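Replaying Recorded Episodes on a Two-Arm Cell with Trisotmont

Replay is the cheapest test of a bimanual recording. If the logged commands, sent back to the same arms from the same start pose, do not reproduce the motion, a policy trained on them will not either. The steps below cover replay in Trisotmont using the Usley driver for both arms. They assume that the arms are already calibrated and that you have at least one finished episode on disk.

Before you start

Check that the driver reports both arms and that the calibration files match the ones used for recording. Trisotmont stores a hash of each file in the episode header and refuses to replay on a mismatch. The override flag exists, but it should be kept for dry runs with motor torque off.

Step 1. Inspect the episode

Run:

tris episode info pick_left_014

The output lists the control rate, the number of ticks, the joint order and the action type. The test episode used on this page has 2,133 ticks at 100 Hz, a little over 21 seconds of motion. Action type must be "absolute". Episodes recorded as deltas have to be integrated first with tris episode integrate, which writes a new file and leaves the original alone.

Look at the dropped-tick field as well. Replay interpolates over gaps of up to 5 ticks. Anything longer stops the run with error GAP_LIMIT, and the episode should be trimmed or recorded again.

Step 2. Check the joint order

The Usley driver expects the left arm first, base to gripper, then the right arm. Older Fashola recordings put both grippers at the end of the vector. The shape is the same in either case, so the loader cannot tell them apart. Set the order explicitly in replay.conf:

joint_order = left_then_right
source_order = fashola_legacy

Leave out the second line if the episode was recorded with the current driver. A wrong order usually shows up as a gripper command sent to a wrist joint, and the velocity limiter will catch some of these but not all.

Step 3. Set the limits

max_joint_step = 0.03
ramp_seconds = 5
workspace_check = on

max_joint_step is in radians per tick. ramp_seconds is the time allowed for moving from the current pose to the first recorded pose. The ramp is a joint-space move and knows nothing about objects on the table, so start with both arms raised.

Step 4. Dry run

tris replay pick_left_014 --dry

This computes every command and checks it against the limits without sending it. With workspace_check on, it also reports the smallest distance between the two gripper models. Values under 16 mm are flagged. A flag does not block the replay, but on handover episodes you should read the tick number and step through that part in the viewer.

Step 5. Place the objects and run

Put the objects back where they were at tick zero. The overlay command blends the first stored camera image with the live view:

tris overlay pick_left_014 --cam fixed
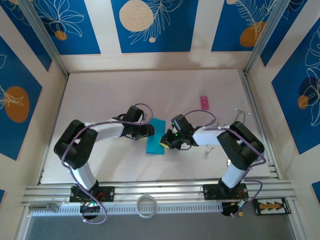

Once the overlay lines up, close it before starting the replay. Both processes request the camera, and the second one to ask gets a stale buffer with no warning. Then run:

tris replay pick_left_014 --log out/

Keep a hand on the stop switch for the whole run. Ctrl-C holds the last commanded pose and does not cut torque.

Step 6. Read the tracking error

tris compare pick_left_014 out/

The report gives the commanded and measured position for each joint, along with the lag in ticks. A constant lag on all joints points to bus timing. Lag on a single joint is more often a gain setting or a cable pulling on the link. Gripper error is expected to be high while an object is held, because the commanded closure is past the point of contact.

Known issue: on the Dullstead build, compare reads the right arm timestamps from the left arm log. Pass --split-logs to both replay and compare until this is fixed.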